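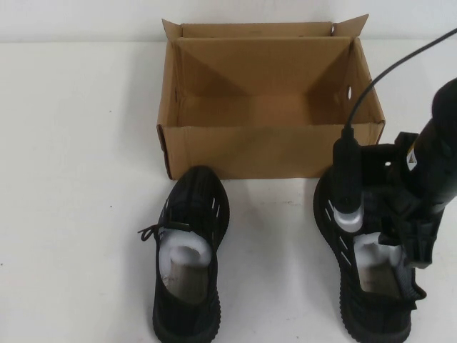
作業ノート 6月 午前 靴の箱詰め、続き

昨日の続き。黒いニットのスニーカーを段ボール箱に一足入れる、ただそれだけの作業に、手順書がとうとう2ページになった。書いたのは自分なので誰にも文句が言えない。

まず箱。Murico から届いた靴箱のほうは寸法が合わず、結局Tunthorpe の棚にあった無地の茶色い箱に戻した。側面に楕円の手穴があるやつ。正面に擦れと汚れがあるが、中に響くものではないので続投。Tiina Savolainen には「箱を新調する予算はないのか」と聞かれた。予算はあるが、申請書を書く気力がない。

置き方。台の奥に箱、手前に左右を並べて、つま先を箱に向ける。かかとを手前にしておくと履き口に指を掛けて持ち上げられる。Paavo は逆向き派で、つま先を手前にしたほうが「客が見る向きだから」美しいという。客はここには来ない。当面は自分の向きで統一する。反論はこのノートの余白にどうぞ。

紐の件。左の履き口の横から細い黒い紐が垂れて、台の上に輪を作っている。入れるときに箱の縁に引っ掛かる可能性が高いので、持ち上げる前に履き口の中へ落とす。先週はこれを忘れ、靴と箱が一緒に持ち上がった。Onni が拍手した。記録する必要はないのだが、記録しておく。

詰め物。左には白いフォームが履き口の内側に沿って丸まっていて、その下、かかとのあたりに灰茶色の紙が入っている。紙は奥まで押し込みすぎると取り出すときに破れるし、浅いと持つときに指に当たる。ちょうどいい深さというものは手順書に書けない。「ほどよく」と書いたら Cường Diệp に赤を入れられ、「指の第二関節まで」と直したら今度は「誰の指か」と返ってきた。もっともな指摘なので腹が立つ。暫定で、履き口の縁から6センチとする。根拠は自分の指である。

蓋のフラップは奥側の左右を立てたままにして、詰め終わるまで触らない。前に倒しておくと靴を入れる途中で必ず戻ってくる。テープで留める案も出たが、剥がすときに表面の紙ごと持っていかれるので却下。
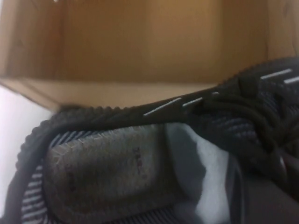

中敷きについて。灰色で、毛玉が出ていて、明るいところと暗いところがまだらになっている。真ん中あたりに暗い色の印字が残っているものの、擦れて一部しか読めない。ロゴなのかサイズなのかで Martti と十分ほど揉めた。Martti はサイズだと言い、自分はロゴだと言い、どちらも読めてはいない。台帳のサイズ欄は「不明」、備考欄に「印字あり、判読困難」とした。推測で埋めると、あとで困るのはだいたい自分だ。

黒っぽい小さなしみもある。これも備考欄へ。擦って落とそうとしないこと。前に別の靴で Onni が親切心を出し、しみの面積を倍にした実績がある。

履き口の縁は編みがでこぼこに盛り上がっていて、つまみやすそうに見える。見えるだけで、縁だけをつまむと靴の重みで伸びる。持つならかかと側を深めに、側面ごと。側面に並んだ薄い灰色の斜めのスリットには指を掛けないこと。掛けたくなる気持ちはわかる。

入れる順番は左が先、右が後。理由は特にない。左から始めたら台帳の欄も左から埋まるので気分がいい、という程度。二足目以降で順番を変えたい人は変えてかまわないが、一足の途中で変えるのはやめてほしい。台帳を直すのは私です。

Sotelo のほうで使っている仕切り紙も候補に挙がっている。左右の間に一枚立てれば靴底の縁が相手のニットを擦らない。ソールの側面は凹凸があるので、揺らせばそれなりに擦れるはず。ただ、あの紙は100枚単位でしか出してくれず、こちらに要るのは2枚である。残り98枚の置き場所について Tiina に相談したところ、返事の代わりにため息をもらった。薄葉紙で代用できるか、午後に試す。

未解決
詰め物の深さ(6センチで本当にいいか。Cường の指でも測る)
つま先の向き、Paavo と再協議。長引きそうなら昼食後
仕切り紙の代用品
箱の正面の汚れ、消しゴムで落ちるか。優先度は低い
手順書を1ページに戻す。優先度は高いが望みは薄い

追記 14時すぎ
薄葉紙は薄すぎて立たない。二つ折りでも立たない。四つ折りで立ったが、もう仕切りというより文鎮の下敷きに近い。Bruserex の梱包材の端切れが引き出しにあったはずなので、明日はそちらで。引き出しの鍵は Martti が持っている。たぶん。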